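3.2 The bed as a work surface

Of all the places where laundry gets folded at home, the bed is the one that has been written about least, and we confess that we came to it a little late ourselves. When we began planning the household part of this study in April, our notes were full of kitchen tables, ironing boards and the tops of washing machines, and the bed was down as a place where clean clothes wait for attention. The diaries soon set us straight. Across the 334 folding entries that our participants in Wurnberg were kind enough to keep for us, the bed came up again and again, often with a small apology attached, as if folding on a bed were a bad habit that one ought to have grown out of. We would like to speak up for it in this section.

A bed has a good deal going for it. It is wide, it is usually free during the day, and it stands close to the drawers and closets where most of the clothing will end up. A T-shirt can be laid out to its full width with both sleeves open and there is still room beside it for a finished pile. Several participants told us that they liked to have everything in view before they started (one of them called it "getting the whole week out where I can look at it"), and very few tables in the homes we visited would have allowed that.

The softness of the bed is a more mixed blessing. A mattress gives under the hand, so a fold cannot be pressed flat the way it can on a table, and the sheet underneath has a life of its own. Pull a sleeve across and a little of the sheet may well come along with it. The creases that were already in the sheet then sit under the shirt and make its edges harder to judge by eye.

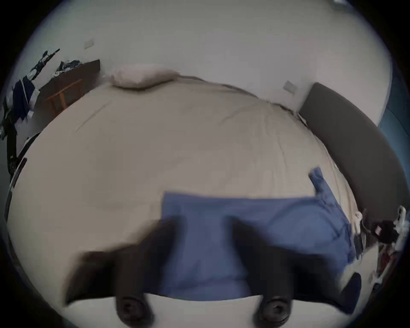 Most people deal with this without giving it any thought. They smooth the fabric outward with the flat of the hand, beginning near the collar and working down toward the hem, and they do it again after each fold. In the diaries this smoothing was hardly ever mentioned as a step, although we saw it in nearly every home once we were there in person. It seems to belong to the same family of small motions as patting a pillow or straightening a rug - things done so often that they drop out of the telling.

We also became rather interested in which part of the bed gets used. One might expect people to spread out in the middle, where there is the most room, but a standing person has to lean to get there, and leaning is tiring when the basket is full. The near edge is where the work tends to happen. Shirts are laid down within easy reach, sometimes with a part hanging over the side, and the far half of the mattress is kept for stacks or left alone altogether. The pillow normally stays where it is. We had supposed that people would clear it away first, and a few did, but for a single shirt there is really no need.

Bed height matters here too, and we wish we had asked about it sooner. The two pilot households, Dadau and Tando (we have used place names of our own choosing for all the homes, so that the families can read this without blushing), had beds of quite different heights, and the person folding in the lower one took to kneeling on the floor by the second load. In Stępień, the household we visited last, the folding was done standing up from start to finish, and the person there remarked that the bed was "just right, which is more than I can say for the table."

Figure 7 brings us to the question of how a shirt is placed before the first fold. Our coding scheme has 16 starting positions, which felt like far too many when we drew it up and has proved to be only barely enough. The garment may lie face up or face down, with the neckline pointing away from the folder, toward them, or off to one side at any sort of angle, and each of these changes which hand does what. A neckline set at a slant to the body was a position we nearly left out, on the grounds that anyone would straighten the shirt before beginning. We are glad we kept it in, for plenty of people simply turn themselves a little and carry on.

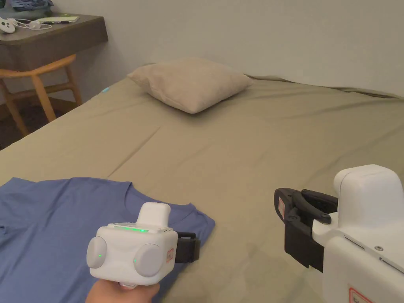

Figure 7. Short-sleeved T-shirt spread flat on the bed, crew neckline toward the upper right; pillow near the head of the bed.

The coding was done from still pictures as well as from our notes, and we should say a word about how the two compared. The stills were very good for the lie of the collar and poor for the hem, which often ran out of view. Our notes had the opposite weakness. Where they disagreed we went back to both, and where we could not settle the matter we marked the position as unclear and left it out of the tables in Section 4. A fuller account of the unclear cases was added to the appendix on 24th October, after the first round of comments.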